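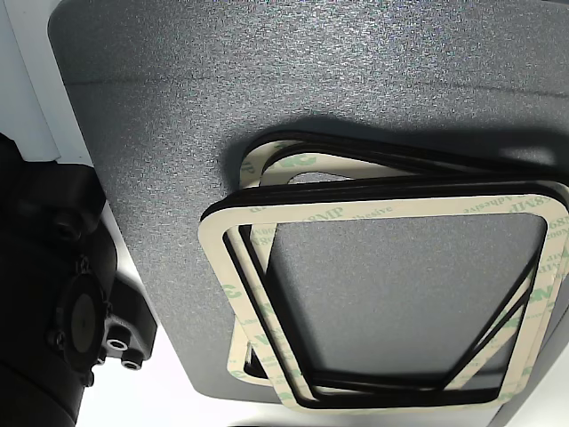 Door and lid seals: your questions

Do I really need a new seal?
Maybe not. Half the people who write to us have a dirty seal, or a door that's out of line. Wash it with warm soapy water, let it dry and try again before you spend a cent.

How do I test it?
Close the door on a strip of paper and pull. If it slides out with no drag, the seal isn't gripping there. It's a crude test and it won't put a figure on your power bill, whatever you've read elsewhere.

Will a new seal cut my power bill?
We'd be wary of anyone who promises that. A badly torn seal wastes energy. A slightly tired one probably costs you very little.

Is peel-and-stick any good?
On a clean, flat, smooth surface, yes. On flaking paint or old glue, no — and a stronger adhesive won't save you. Scrape it back, wipe it with methylated spirits and wait until it's dry.

The packet says "universal". Is it?
We've never met a universal seal. Measure the height, the width and the thickness, then measure again. Our Birlow range comes in 7 sizes and still won't fit everything.

What's the difference between Birlow and Dilla?
Birlow is solid rubber. Dilla is foam, cheaper, and squashes flat sooner. We sell both, and for a cupboard you hardly open, Dilla will do.

How long should I leave it before use?
Keep the door shut for 24 hours if you can. Some makers claim 60 minutes is plenty. We haven't found that to be true in a cold garage.

Can I return a seal?
Yes, if the backing is still on. Once it's peeled we can't resell it.

Do you post to Tasmania?
Yes, from the Drirkateo warehouse. Orders over $86 go free.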